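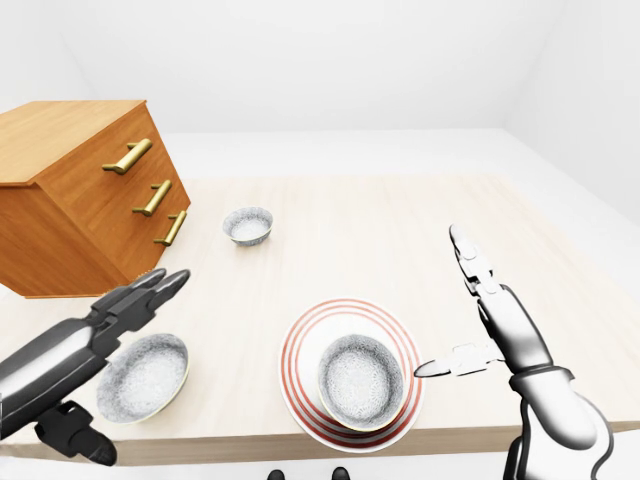
February, by Keith Whitcombe

Home Opinion Letters Food Outdoors Archive

I have lived in Noltholm for long enough to remember when you could ring the council and a person would pick up, and I'd like to make the case for bringing that back. I don't mean a chat window. I mean a desk, with a phone on it, and somebody at the desk who knows which bin goes out on a bank holiday. My old mum kept all her council letters in a chest of drawers much like this one, orange-brown wood with brass handles, and when something went wrong she'd pull out the right letter, dial the number at the top and have it sorted before the kettle boiled. The number at the top of my last letter plays a recorded message telling me to visit the website.

I did visit the website. I wanted to report that the streetlight by the Fairclough Road bus stop was out, so I clicked on "Streets", and then on "Lighting", and was asked for the column number. The column number is printed on the column. It was half past six in the evening, pitch dark, and the light that would have let me read it was the one I was reporting! I went back on Sunday morning with my glasses, got the number, typed it in and was told my session had expired.

Now, I'm no enemy of computers. I book my trains on one, I do my tax on one (grumbling), and I've been beaten at chess by one more times than I care to say. My neighbour Chih-ming Chiu, who is a good deal younger than me and builds websites for a living, thinks the council's is a perfectly decent effort for the money. He showed me a quicker way through it, too, and I was grateful. But he had to come round and sit next to me to do it, and while he was there drinking my tea it struck me that what I'd got was a helpdesk. It was just Chih-ming paying for it with his evening.

That's my real grumble. The work of answering people hasn't gone away, it's been handed out to neighbours and grown-up children and the poor librarians in Stollden, who tell me they spend half their week helping folk fill in parking permit forms. Some of those forms want an email address from people who have never had one. One chap was told to use his daughter's, and now she gets all his reminders in Canada.

I know what the answer will be — there isn't the money. Maybe so. But the council found the money to rename the leisure centre, and it found the money for the new signs that went with it, which still point the wrong way at the roundabout. I'd have swapped the lot for 2 people and a telephone, mornings only.

They manage it over in Donska, where my cousin lives, and Donska is hardly rolling in cash. The town office opens its counter four mornings a week. You take a ticket, you sit down, you grumble about the weather with whoever's next to you, and then you're called. She went in last autumn about a blocked drain and came out with the drain booked in and the name of a decent plumber. Try getting that out of a drop-down menu.

I wrote to our lot suggesting something similar and had a reply by return, thanking me for my feedback and giving me a reference number. I've put it in a drawer. The streetlight is still out, so if you're catching the late bus from Fairclough Road, take a torch and mind the kerb.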